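Open Day at the Clanville Lab: Gripper View in Simulation

The simulation group in Clanville opened its doors on Tuesday, January 14, 2025. Visitors were split into groups of 13, and each group got one full run of the Skurnlow room set, the same set used for training the arm before any hardware is switched on.

The main screen showed the feed from the simulated wrist camera. Operators drove the arm into a tight corner with brick on two sides and a concrete pillar between, then held it there with the fingers open and nothing in the grip. Wall textures and trim colors are changed from one run to the next, so the controller cannot lean on a single look.

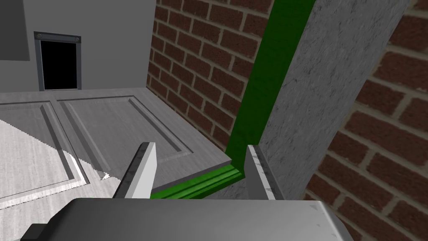
What the runs are for

Each layout is run 200 times with small changes in start pose. A run counts as failed if the palm housing touches a wall, even when the fingers reach the target. The current set holds 3000 runs, and 80 of them were replayed during the day.

Several visitors asked about cloth. Sheet material is still modeled on a coarse grid, and edges can come out stepped. A finer grid slows the solver too much for batch work. The Hämmerli contact model, under test since November, is meant to help with this.

Next session

The Fukatholm site will host the hardware half of the demonstration. Sign-up is through the front desk. Closed shoes are required on the test floor.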